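The Stistia Desk After One Long Winter and Most of a Spring

I have been promising a desk review for so long that my sister has stopped asking when it's coming, so let me get on with it. We bought the big Stistia table desk last fall, in white, after months of me measuring the wall with a tape that kept snapping back on my thumb. It cost 949 dollars with delivery. I know. I swallowed hard too, and then I went and made a cup of tea and thought it over for another two weeks before I pressed the button.

A little background, in case you're in the same boat. For years I worked at an old kitchen table that came from my aunt, and I loved it dearly, but it had a lip underneath that caught my knees every time I crossed my legs, and it wobbled whenever I used the eraser. I do the bookkeeping for a couple of small shops and I also cut quilt pieces in the evenings, so what I need is plain flat space and lots of it. I didn't want drawers (I fill drawers with string) and I didn't want a shelf sitting on top.

The Stistia came in two boxes. The legs were in one and the top was in the other, along with a bag of bolts and a booklet with very small drawings. The booklet says it takes two people, and I'd listen to it. My husband and I got the frame together before lunch, then turned it over and found that we had put the crossbar on backwards, so off it came again. There are 52 bolts in all, counting the little ones for the feet, and the wrench they give you is the short kind that makes your knuckles sore. If you own a ratchet, go get it before you open anything!

Once it was up, though, oh my. The first thing I did was spread out a whole quilt back on it, just to see, and it lay flat with room left over for my coffee. It doesn't shake when I type. It does hum a tiny bit if the printer is going, but I've moved the printer to the bookcase and that was the end of that.

The height is fixed, which bothered me when I was shopping and hasn't bothered me since. I'm on the short side, and with my chair all the way up and a footrest I'm comfortable until late afternoon. My tall nephew finds it fine with the chair down low. If you want to stand while you work, this is the wrong desk and you should look at the Jestero, which goes up and down with a crank. I tried one in the store. It was smooth as butter but the top was much narrower, and I would have been forever moving one thing to get at another.

Now, the finish. White shows everything. I want to be fair about this, as I've read reviews that call it stain proof and I can only think those people don't eat lunch at their desks. Pencil comes off with a damp cloth. Ballpoint takes some rubbing. A ring from a mug of black tea sat overnight in January and needed baking soda, and even then I could find it for a week if I tipped my head toward the window. Blue fabric marker I have simply learned to live with, back by the left corner, where the stapler goes.

On the other hand, a white top is so cheerful. Our room faces north and it used to feel like a cave by three o'clock, and the desk seems to throw what light there is back up at you. I can match thread on it without carrying everything to the porch.
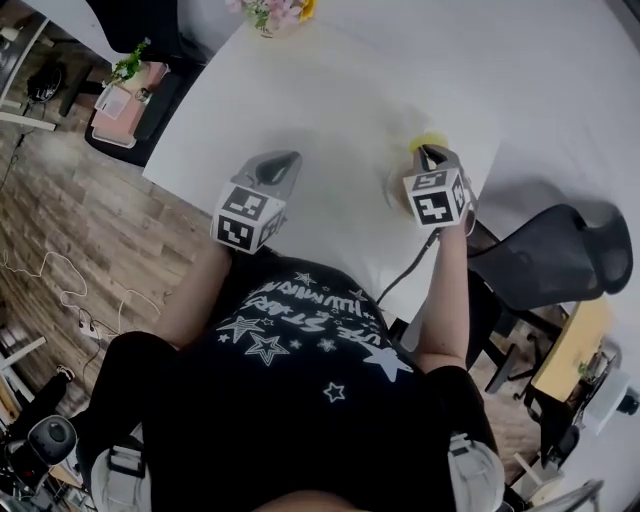
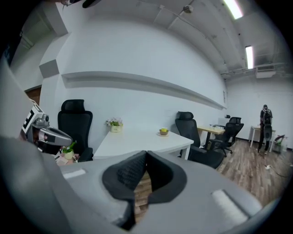
Tibor Bárány wrote in to say that he has had the same desk for two years and would warn people about the feet. The plastic caps on his wore down until the metal touched the floor, and he only noticed when he slid the desk over to vacuum and heard it scrape. He glued felt pads over the caps and has had no trouble since, but he wishes the company would send better ones. He also said the edge on his has stayed tight all the way around, apart from one spot where he clamps a lamp.

Well, I got down on my hands and knees after reading that, and my caps are fine so far, but felt pads are cheap and I've put them on. Thank you, Tibor. About the clamp, I'd been wondering the same thing. My lamp has a heavy base, so it doesn't pinch the edge, but I had been eyeing one of those swing-arm ones from Inesia and now I think I'll put a scrap of cork under it first.

A few odds and ends that I wanted to know before buying and couldn't find anywhere. There is no hole for cords. You run them off the back, and I keep mine together with the soft kind of hair ties. The crossbar underneath is set well back, so you won't bark your shins. The top has no smell that I ever noticed, and my nose is fussy. And it is heavy, so decide where you want it and put the rug down first.

Customer service was slow but kind. One of my bolts had a bad thread and it took them 7 days to answer, and then they mailed a whole new bag.

Would I buy it again? Yes, though I'd wait for the summer sale, when my neighbor got hers for 802 dollars and was very gracious about not mentioning it more than twice. For a cutting table, for paperwork, for anybody who likes to spread out, I've been very happy with it. I'm giving it four stars out of five, and the missing one is for that wrench.

Next month I'm hoping to get to the Adebisi office chair, which has been sitting in its carton in the hall since April.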